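About Radebe School of Bookbinding

Our History

Radebe School of Bookbinding was founded to keep the practical skills of hand binding in regular use, and to teach them to anyone prepared to learn them properly. The school opened in two rented rooms above a paper merchant in Drarnemthorpe. It moved to its present building on Plilska Street when the evening program outgrew those rooms, and it has remained there since.

The building was formerly a seed warehouse. The ground floor holds the main bindery, the paper store and the board shears. The upper floor is divided between the finishing room, the library and the school office. A freight elevator serves both floors and is available to students and visitors who need it.

What We Teach

The school offers 9 courses each year. The foundation course covers folding, sewing, rounding and backing, case making and casing in. Students who complete it may go on to courses in leather binding, box making, paper repair, edge decoration and gold finishing. Admission to the leather and gold finishing courses is by portfolio, and applicants are asked to bring at least 2 finished books to their interview.

Day courses meet in the morning from September to June. Evening courses begin at 6:30 p.m. and cover the same material at a slower pace. A short summer session is held in July for teachers, librarians and others whose work does not allow them to attend during the rest of the year.

Instruction takes place at the bench. Each student is assigned a place for the length of the course and is responsible for keeping it in order. Basic hand tools are provided, and students are encouraged to acquire their own bone folder, knife and awl during the first term.

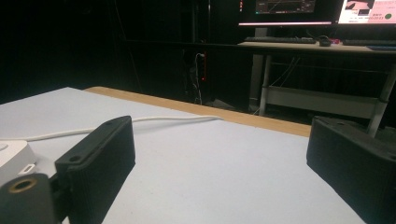 Materials are included in the course fee, with the exception of leather and gold leaf, which are charged at cost. The paper store is open to enrolled students and to graduates of the school during office hours.

The Library

The school library holds 1,158 volumes on binding, papermaking, printing and the care of books. Many came from the working collections of retired binders and still carry their pencil notes. The library also keeps a sample collection of 668 decorated papers, arranged by technique and stored flat in drawers. Samples may be studied in the reading area and may not be borrowed. Outside researchers are welcome by appointment.

Repair Service

The school accepts a limited amount of repair work from the public and from small libraries in the Drarnemthorpe and Jovutlow area. Family Bibles, cookbooks, parish registers and ledgers make up most of this work. Each item is examined by a member of the teaching staff, and the owner receives a written estimate before any treatment begins. Advanced students may assist under supervision if the owner has given written consent. The school does not provide appraisals.

Governance and Funding

Radebe School of Bookbinding is an independent nonprofit institution. It is supported by tuition, income from the repair service and gifts from graduates and friends. Tuition assistance is awarded each term on the basis of need. The application deadline for the fall term is in May.

Visiting the School

The bindery is open to visitors on the last afternoon of each term, when student work is shown in the finishing room. Group visits at other times can be arranged through the school office. Visitors are asked to leave large bags and drinks at the front desk.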